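Fake hydrangeas, sorted

July 25, 2023

I finally dealt with the artificial flowers. They had been in the hall closet since March, when Agnes Hovland cleared out her mother's house and asked if I wanted them. I said yes without asking how many. The answer was four boxes.

I've never been much for fake flowers. My grandmother had a bowl of plastic roses that collected dust for my whole childhood, and I think that put me off. But the hydrangeas are better than I expected, and I can't keep real ones going past a week in our apartment.

I started with the blue ones. I wanted a clear white surface, partly for the space and partly to see the color properly. In the closet they all looked gray to me. Out on white they are a pale sky blue, lighter on the folds of the petals.

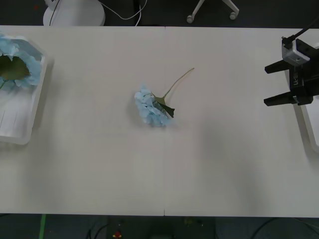
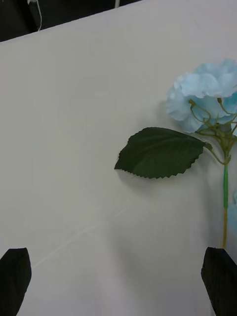 Blue hydrangea in both photos, with another blue flower in the tray in the first.

The sorting itself was simple. Anything with a split stem or petals coming off the stalks went in the trash. Anything faded went in a bag for Gemma Rizzi, who uses them for her theater group and doesn't mind what shape they're in. The rest I kept, one color at a time.

For cleaning I used a soft paintbrush and a hair dryer on the cool setting. I tried a damp cloth on one of the white roses first and it left a mark, so I stopped doing that. Eight of the hydrangeas needed a second go with the brush — the dust gets down in between the petals and stays there.

Most of the good ones are now in the tall Ultby vase by the front door. I had to bend the stems a little to get them to lean outward. Hamish wanted them on the kitchen table, but they'd pick up grease in there and I'd be cleaning them again by fall.

The last box is still taped shut. It says "ivy + misc" on the side in Agnes's handwriting, and I'm leaving it until the weather cools off.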